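Research > Take part > Household studies > Laundry dosing, Culby area

Call for participants: household laundry dosing and textile wear study

Tenduleck is recruiting households in Culby and the surrounding townships for a nine-week study of how people measure laundry products at home and what the resulting doses do to everyday fabrics. The study covers liquid detergent, powder, fabric conditioner and stain remover. Recruitment closes when 272 households have been enrolled.
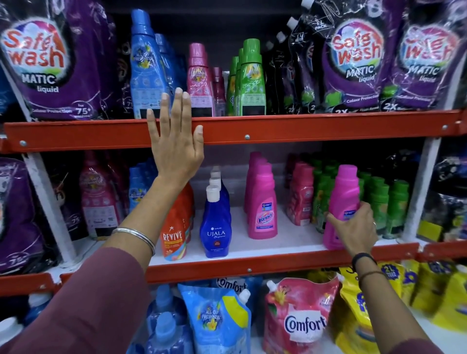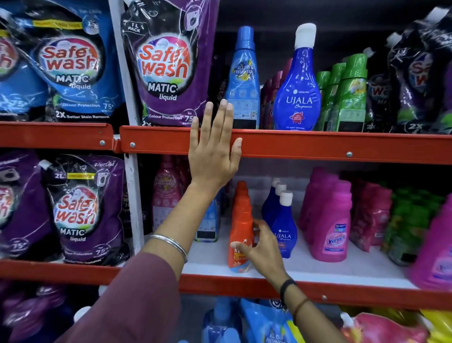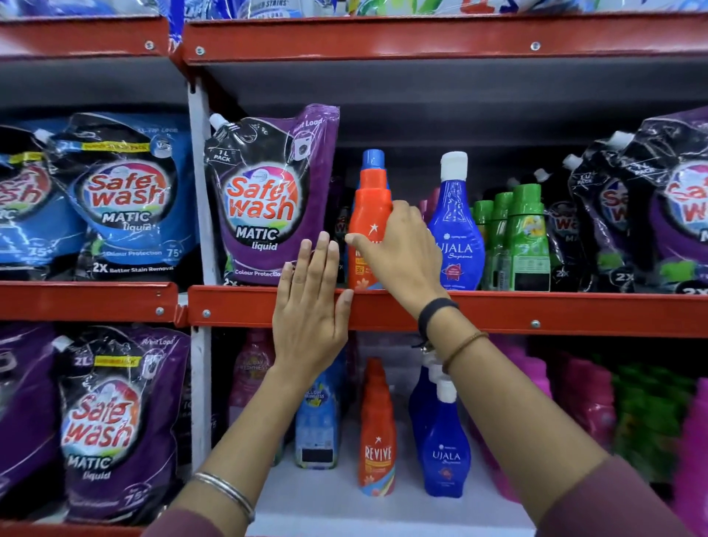 Laundry products on store shelves

Background

Dosing instructions on laundry packaging assume three known quantities: the weight of the dry load, the hardness of the water and the degree of soiling. Few households measure the first, and many do not know the second. Earlier laboratory work by our textile group used fixed loads and fixed doses, and it described wear and residue under those conditions well enough. It did not describe what happens when the load varies from a few shirts to a full drum and the cap is filled by eye.

The present study collects field data on dose, load weight and cycle selection, and pairs them with standard test cloths that travel through the household's normal washes. The cloths are then assessed for tensile strength, residue, color change and water absorbency. Absorbency is of particular interest for cotton toweling, where conditioner residue is expected to have the largest effect.

Who can take part

One adult per household is enrolled as the recording participant. This should be the person who does most of the laundry. If the work is shared, the recording participant must be able to collect entries from everyone else who runs the machine.

To be eligible, a household must:

- have its own washing machine, top-loading or front-loading, with no shared or coin-operated use
- run at least four loads in a typical week
- use municipal water or a private well with no change of supply planned during the study
- be located within the Culby service area (a list of ZIP codes is sent with the screening form)

Households with a water softener are eligible and are analyzed as a separate group. Please have the model and the hardness setting ready before you fill in the screening form. Households using machines with automatic dosing from an internal tank are not eligible. Neither are households in which any member is employed by a manufacturer or distributor of laundry products.

There is no requirement to use a particular brand or type of product. Participants go on buying and using what they normally would, including store brands and unscented products. If you change products partway through, record the change in the log and keep going.

What participation involves

Week one is a baseline week. You receive a hanging scale, a graduated measuring cup, a water hardness strip kit and a paper log. During this week you wash as usual and record each load: dry weight, cycle, temperature setting, product or products used, and the volume or weight of each. Pour the dose the way you always do, into the cap or scoop, and then transfer it to the graduated cup to read it. Do not correct the dose after reading it. A corrected dose has to be discarded from the baseline data, and three or more discarded entries will mean repeating the week.

From week two to week eight you include one set of test cloths in each load marked "cotton" or "mixed" in your log. A set contains five cloths sewn to a numbered tape. They are washed and dried together with the load. Line drying and tumble drying are both acceptable, but the method has to stay the same for the whole period. Cloths must not be ironed.

In week nine the cloths are returned in the prepaid envelope and you complete a closing questionnaire. The questionnaire takes about 20 minutes and covers storage of products, use of stain removers before washing, and satisfaction with the results on towels, bedding and work clothes.

Time required is a few minutes per load for weighing and recording. There is one home visit, in the baseline week, at which a technician checks the water pressure, takes a water sample and reads the serial plate of the machine. Visits are scheduled on weekdays between 8 a.m. and 7 p.m. The technician does not need to run a cycle.

Allocation to groups

After the baseline week, households are allocated at random to one of two groups. The first continues without further instruction. The second receives the Herkum dosing card, a printed chart giving a recommended dose by load weight and local water hardness. Group allocation cannot be changed on request, and participants are asked not to pass the card to other households until the study has closed.

Compensation

Households that complete all nine weeks receive a grocery voucher and keep the scale and the measuring cup. Households that withdraw after the fourth week receive half the voucher value. Postage is covered in full. We do not supply detergent or pay for water or electricity.

Risks and data handling

The test cloths are undyed cotton and a cotton-polyester blend, with one printed color control cloth per set. The control cloth has been tested for colorfastness at all household temperatures — even so, it should be kept out of loads containing silk or items marked "wash separately."

Fabric analysis is carried out by the Jasińska textile laboratory, which receives only the tape numbers. Addresses are held by Tenduleck until the vouchers have been mailed and are then deleted. Results are reported by group. No product is named in the published tables; products are classed by form and surfactant content as stated on the label.

Participation may be ended at any time without giving a reason. Equipment should then be returned in the original carton.

How to apply

Request a screening form by mail or in person at the Tenduleck front desk in Culby. Forms are also available in Spanish. Completed forms are reviewed each Monday, and applicants are informed of the outcome in writing. Equipment cartons for the first intake ship in January. Applicants who meet the criteria but fall outside the first intake are placed on a waiting list, in order of receipt, and do not need to apply again.

Related studies

Dishwasher rinse aid and glass clouding: results summary
Towel absorbency panel (closed)
Well water hardness survey, Culby townships
Lint capture in tumble dryers: households wanted
Part-time laboratory assistant, fabric testing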